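My grandmother's marmalade, finally

17/08/2018 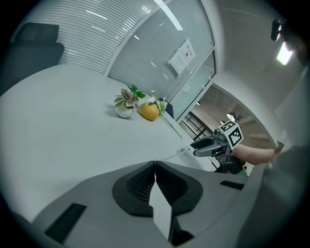 So how long do you have to cook marmalade before it sets? Until a spoonful of it wrinkles on a cold plate when you push it with your finger, and the clock on the wall has very little say in the matter.

I wish I'd known that in January, when I boiled my first batch so long that I could have resoled a boot with it! I ate it anyway (all 4 jars, on toast, chewing like a horse) and then I called Folasade Obi, who has been making preserves in Nildale since before I could drive, and she laughed at me for quite a while before she told me about the plate.

You put a saucer in the freezer when you start. Once the pot is bubbling thick and slow, take it off the heat, drop a little on the saucer and wait a minute. If it runs, put the pot back on. Check again in five minutes, and keep checking. I had three tries with this last batch and on the third one it wrinkled up like a bedsheet and I yelled so loud the dog left the kitchen.

The recipe is my grandmother's, more or less. She copied it out of a church cookbook printed in 1871, or so she always told us, and she wrote "sugar, enough" next to the fruit, which was a great help. I've settled on equal weights of fruit and sugar, plus the juice of two lemons. Folasade uses less sugar. Gonzalo Pastor, two doors down, uses more and adds a splash of whiskey at the end, and his is wonderful too, so suit yourself.

A few other things I want to remember for next time:

Soak the sliced peel overnight. It gets so much softer.

Tie the seeds and pith up in cheesecloth and squeeze the bag hard before you throw it out. All that cloudy goo is pectin and you want it!

Let the pot sit for fifteen minutes before you fill the jars, or the peel floats to the top.

Use the big pot. The big pot, even if it's a pain to wash.

I took a jar over to Gonzalo last night and he'd finished a third of it with a spoon before I got my shoes back on. Next up is grapefruit, and I've already got the sugar.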